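Why I Think the Small-Lab Kit Is Worth Defending

I have been teaching bench chemistry at a two-year college for long enough that my first handouts were run off on a purple ditto machine, so you may take what follows as the opinion of somebody who is slow to warm up to new things. I have warmed up to this one. The product is called the Nerell Bench Pair, and it is sold as two arms, two grippers, the cables, the software, and a starter set of tasks that any first-year student would recognize. Our department has had one since January, and there has been a good deal of grumbling in the hallway about whether it was money well spent. I want to speak up for it. 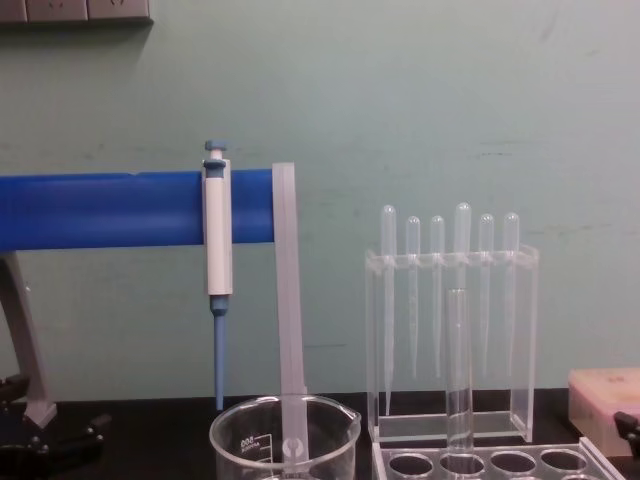 The price is the first thing anybody asks me, so let me get it out of the way. We signed up for the teaching plan at 871 dollars a month, which covers the hardware, updates, and a phone number that a real person picks up. That is a lot for a department that argues over the cost of filter paper. But I have sat through demonstrations of the bigger systems, the Sulemana line in particular, and they all wanted us to throw out what we owned and buy their special plastic everything. The Bench Pair lets you keep your ordinary glassware and your ordinary habits. A plain beaker with a spout, a micropipette hung on its blue bar, six cheap transfer pipettes in a clear rack, all of it is the sort of stuff you would find in any teaching lab in the country, and I can't tell you how much that pleases me.

There is a complaint going around that the kit is slow, and I won't pretend otherwise. I move a test tube without thinking about it, and so do my students by their second week. The arms take their time. A colleague down the hall said watching it was like waiting for a kettle, and I said that I like waiting for a kettle, and we left it there. What I would say to him now is that slowness in a teaching lab is a kindness. When the students have to write out the steps, which hand takes the tube, where it goes, how far above the rack you should be before you let go, they begin to see how much they have been skipping over in their own work.
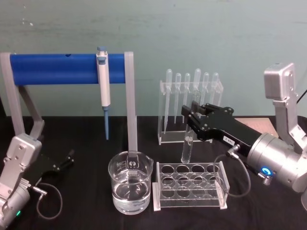

I had one young woman last term who had broken more glass than anybody I can remember (she was a good sport about it, and so was I, mostly). She spent an afternoon getting the grip height right for a single tube, and she came out of it talking about where she ought to be putting her own fingers. I have been saying the same thing from the front of the room for years, with drawings, and it never did her a bit of good.

Now for the parts I don't love. The manual is 200 pages and reads as if three people wrote it without meeting. The setup wizard, which they call Nelar, wants you to start over from the top if you get one answer wrong. The cables need minding too — I would like them shorter, or at least clipped down, because I have a long-standing fear of anything that loops near glass and water. And the add-on for liquid handling, sold under the name Mekex, costs another 3260 dollars, which I think is just too much to ask of a school. They ought to bring it down, and I have written to tell them so.
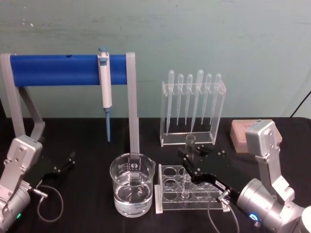
Still, I keep coming back to who this is for. The big research places will buy whatever they like and never read an essay like this one. A school like ours gets one chance every several years to bring in something new, and the usual thing is that it ends up under a dust cover by spring. Ours is booked most afternoons. I have 12 students signed up to use it next term, and a couple of them aren't even in my section.

If your department is on the fence, ask for the trial month and put your clumsiest student in charge of it. Clear off a good long stretch of bench first, longer than the brochure says, and print out the chapter on grip settings so you aren't scrolling through it with wet gloves on.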